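Oddur Vídalín wrote the date at the head of the log, October 22, 2019, and under it the name of the exercise: Bowls, stack, bimanual. The Skirnport student club had the bench until the building closed. Run 342 was loaded.

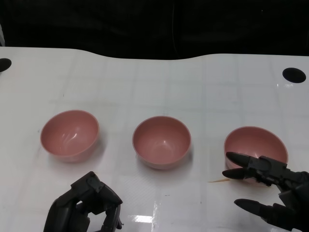
The grading sheet was short. Each bowl was to be lifted by the rim and set inside its neighbor without sliding. Oddur had written the grasp routine in July and had changed the closing force 4 times. He called the routine Nyaga and told the club it was an acronym. It was the name of a street.

"Offset on the right side is 3 millimeters," said the girl at the console.

"Within tolerance."

"It was 2 this morning."

He entered both values. The drift had no cause he could find in the code, and he had read the code until he dreamed in it. 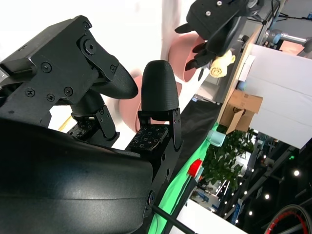

The club's entry for the Prumura Cup required a signed statement that all motion was produced by the submitted program. Oddur had the form in his jacket. He compared the commanded path with the recorded path. They agreed except for one interval of almost a second, in which the arm had waited. No wait had been commanded.

He left the signature line blank and started the next run.

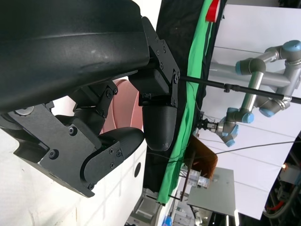 Run 343

The interval was longer. He logged it.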